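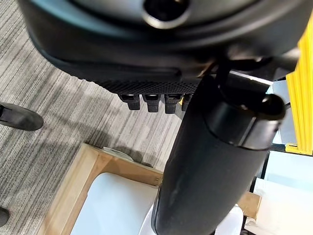 Can I put frozen meatballs in the slow cooker without thawing them first?

It is safer to thaw them in the refrigerator overnight. Raw frozen meat stays too long at a lukewarm temperature before the pot gets hot. If the meatballs were fully cooked before freezing, you can put them in frozen, but check that the middle reaches 165 °F.

Home | Recipes | Ask the Kitchen | Slow Cooker | Log in

Print this page
E-mail this page

Asked in Slow Cooker, September 15, 2025

More details from the asker: I have 2 bags of raw beef meatballs which I made with onion and parsley, in the style of Türkmen köfte. I want to cook them in tomato sauce while I am at work. My cooker is a Vistono, the older model with only low and high. The last time the sauce became like water and the meatballs were falling apart. I would like to avoid this.
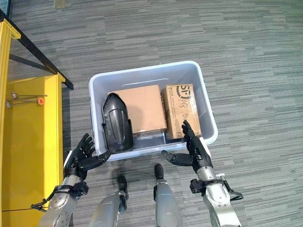
Storage bin with two boxes, seen from above.

Answer 2 (65 people found this helpful)

I make this dish often in the winter, so I will write how I do it. After thawing, please dry the meatballs with a paper towel and brown them in a pan with a little oil. They do not need to be cooked inside, only to have a crust. This crust keeps them together.

For the sauce I use crushed tomatoes, one spoon of tomato paste and no water at all. The onion gives enough liquid. Cook on low for some 2 hours longer than you would cook on high, and do not stir in the first half. If the sauce is still thin, take off the lid for the last part and put it on high.

I also add a pinch of cinnamon, but my neighbors in Ilterby do not like it, so you must decide.

Answer 3

just use more breadcrumbs. mine never fall apart

Was this page helpful?
Print this page | E-mail this page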